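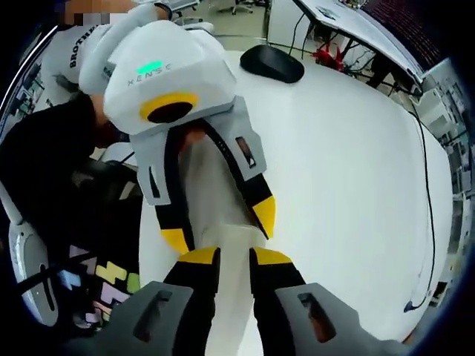
Sturwood Works, Finishing Side
Minutes of the Workplace Changes Meeting, July
Started 2:10 p.m., ten minutes after it was due to start, in the canteen. The meeting room was being used for a meeting.

Present: six from the floor, two from the training tables, one from payroll, the site manager, the union rep, one visitor from Druvden by phone. Apologies from night shift, who were asleep.

1. Minutes of the last meeting
Agreed, with one correction. Where the minutes said the floor "welcomed" the automation plan, this should read "heard."

2. Where the project has got to
The site manager reported. The Nishad line, which will sort and fold soft liner material by machine, is still planned for the back bay. Before that can happen the machine has to be taught, and the teaching is done by people at tables, holding a gripper in each hand and doing the job the way they would with fingers. The target from Druvden is 2000 usable recordings before any machine is delivered. The count on the morning of the meeting was 416.
The floor asked what makes a recording usable. Druvden said that the material should be handed over cleanly between the two grippers, without a drop or a long pause. The training tables asked if Druvden had ever tried this with the soft liner. Druvden had tried it with a sponge.
The training tables said that soft stuff is the hard part. It sags, it folds over on itself, and the tips have to come almost together before the second gripper can take hold. A person does this without thinking, and it is odd to spend a shift thinking about it.
Action: Druvden to be sent a box of liner.

3. Hands, wrists and breaks
The training tables reported sore wrists by mid-afternoon. The present rule is a break every two hours, carried over from the packing benches, where people at least get to scratch their noses. The union rep proposed ten minutes in every hour, away from the table. The site manager asked what this would do to the 2000. The union rep said it would make it arrive later, with the wrists still attached.
Agreed for a trial until the next meeting.
The request for adjustable tables was put off again. It has now been put off at three meetings and is asking for a long-service award.

4. Pay for training work
Payroll confirmed that people on the tables are still on the packing rate. The floor pointed out that they are now teachers, and that the Zamier contractors who did the first two weeks were paid more to do it worse. The site manager did not accept "worse." The floor offered to show the recordings. The site manager accepted "less experienced."
Payroll has a draft supplement, which would be paid from the 500th recording onward. The union rep asked why the first 500 should be free. Payroll had no answer but wrote the question down carefully.
Action: payroll to bring a new draft, with the supplement starting at the first recording.

5. Jobs after the machine arrives
Long item. The site manager repeated that there will be no forced job losses on the finishing side. Asked to put this in writing, the site manager said it was in the minutes. It is now in the minutes. The union rep would also like it in a letter.
Four of the packing posts will change to line minding. The floor wanted to know what a line minder does while the line is running well. Druvden described it as "monitoring." The floor said they had a machine like that at the last place and it was called standing up.
There was real worry under the jokes. Two people said they did not mind showing the machine how to do the job but would like to know first which job they would be doing afterward. Everybody thought this was fair, and the site manager agreed to see each person on the packing benches one to one before the machine is ordered.
Action: site manager to post a sign-up sheet. Not online.

6. Faces and recordings
The tables asked who gets to watch the recordings. Druvden said only the people checking them, and that faces are blurred. The floor asked if recordings could be used to time people. Druvden said no. The site manager said no, after a pause, which the floor asked to have recorded.

7. Any other business
The canteen microwave. Still broken. The floor suggested this might be a suitable first job for automation.

Closed 3:25 p.m. Next meeting in the same place, unless the meeting room is free.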